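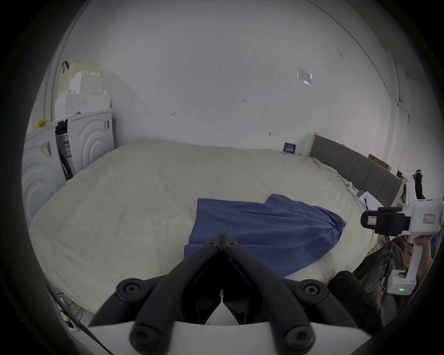 A reader wrote in last fall to say that the guest room is a tax on people with relatives. She had paid hers for 19 years, she said, and wanted to know if any of it was refundable.

We have been carrying her letter around ever since. She was answering a short item in our September issue on how to fold a fitted sheet, which she did not mention once. What she wanted to discuss was the room itself. She heated it, dusted it, and bought it curtains. Her sister slept there at Thanksgiving and complained about the pillow. The rest of the year it held the ironing board and a stationary bike, and the door stayed shut so the cat wouldn't get in.

I grew up in a house with no guest room, and we had guests all the time. They slept on the couch, or in my bed while I slept on the floor, and one uncle spent most of a summer on a lawn lounger in the den. He got up every morning looking like he'd been waffled. I don't remember anyone apologizing to him. My mother handed out towels that matched nothing, including each other, and breakfast was whatever was in the box.

Then at some point we all got grand about it. People I know who share one bathroom among four family members will still point down the hall and say "and that's the guest room," in the voice you'd use for a small chapel. My own came with the house. The listing called it a "flex room," and I have since found that it flexes in only one direction, toward holding more stuff.

The furniture business has noticed. At the Kudska showroom outside Alvarado, where I went on a weekday with the idea of being discreet, there is a whole wing set aside for what the signs call Hosting. You enter through an archway. There's a luggage bench, a tray for the carafe, a second tray for the first tray, and a little framed card where you write in your Wi-Fi password. I was told by a salesman that the framed cards do very well. He also told me that most shoppers in Hosting buy a bed for visitors that costs more than the one they sleep on themselves, and he didn't seem to think this called for comment.

I lay down on several. It's a strange thing to shop for, a mattress whose whole job is to be slept on by somebody else. You try to imagine your father-in-law's hips. You wonder if you want him to be that comfortable. The model the salesman liked best came to $814 before delivery, and it was, I'll admit, very nice. I thought about my uncle on the lounger. I thought about my own mattress at home, which has a dip in the middle like a soup plate, and I felt a flash of real dislike for everyone who might ever come to see me.

The rival school holds that a guest room needn't have a bed in it full time. Lovuneo makes a cabinet that turns into one. I've slept in it at a friend's place and it's fine, provided you remember that the shelf over your head is still a shelf. I sat up at six in the morning and met it. My friend heard the noise and called through the door to ask if I wanted coffee, which I took to mean this had happened before.

The trouble with anything that folds away is that someone has to unfold it, and it's always done in front of the guest. You stand there together in the doorway. The host says it's no bother at all while moving a printer. The guest says they could just as easily have stayed at a hotel, and both of you spend a quiet second on how true that is. With a real bed, in a real room, you can at least pretend you keep it ready out of love.

Hotels are the part of this that we all tiptoe past. Most of the people who stay with us could pay for a room somewhere, with a maid and a lock and an ice machine. They come anyway. When I asked around, the guests said they came so as not to hurt the host's feelings, and the hosts said they offered so as not to hurt the guest's. I believe both sides completely. It's possible that no one has wanted to sleep in a guest room since the invention of the highway motel, and that we're all being held in place by manners.

There's even an app for it now. Skundeo lets you set up a calendar for your spare room that only family and friends can see, so that they can request dates and you can approve them. I tried it for a month. My cousin requested a long weekend and I was slow to answer, and the app sent her a cheerful message saying her host was still deciding. She called me. She asked what exactly I was deciding. I've never approved anything so fast in my life, and I have since taken my calendar down and gone back to the old system, where people mention they might be passing through and I say "oh, great!" a bit too loud.

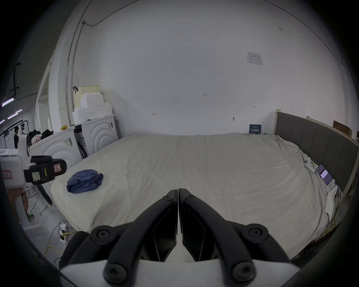

What does a houseguest need? A place to lie flat, a lamp they can reach, and a door that closes.

I've put this to a good many people by now and the list barely changes. An outlet near the bed comes up a lot with the under-forties. The over-sixties want a hook. Everybody would like to know which light switch runs the fan before it's two in the morning. Not one person asked for a carafe, though several said they'd been given one and had felt they ought to drink it.

What guests remember is another matter. They remember the clock that ticked. They remember being cold and too shy to go looking for a blanket, so that they slept in a coat. One man told me he'd stayed in a beautiful room with a stack of decorative pillows on the bed, and had no idea where to put them, and in the end he laid them out along the floor in order so he could rebuild the arrangement the next day. He got it wrong. He could tell, he said, from how his hostess paused.

Pillows like that are put there for the host, of course. Most of the room is. It's the one part of the house where you get to be the person you had in mind when you moved in, because you don't have to live there and mess it up. My guest room has a novel I haven't read, a candle I've never lit, and a small dish for the guest's rings. My guests tend to be my brother. He puts his dental guard in it.

And I do like that room, which is the embarrassing part. On a bad day I've gone in, closed the door, and stretched out on top of the covers with my shoes hanging off the side. It's quiet. Nothing in there wants me to do anything. My wife found me once and asked what was wrong, and I said I was testing the mattress, and she said move over. We stayed until the dog got upset. We have talked once or twice about simply moving in and giving guests the soup plate down the hall, and the only argument against it so far is that then it would be our room, and we'd have to start piling laundry in it.

The reader with the 19 years did get an answer from us, for the record. I told her I didn't think she'd see any money back, but that there was no law I knew of against taking the room over. She could put a table in it. She could put herself in it. Her sister could have the couch at Thanksgiving, and bring her own pillow if she felt that strongly.

She wrote back in nearly 5 weeks, on a postcard with a lighthouse on it. The bike was gone, sold to a neighbor. The ironing board was in the hall closet, where it fell on people. She'd moved in a desk and a radio and an armchair from the basement, and she was using the room every afternoon to do the crossword with the door shut, cat included. The bed was still there. She'd meant to get rid of it, but then her sister called about Easter, and she had said, before she could stop herself, that of course there was plenty of room.

Posted Thursday, February 5, 2026
814 shares | 19 comments
Contact the editors | Copyright 2026, all rights reserved | Back to top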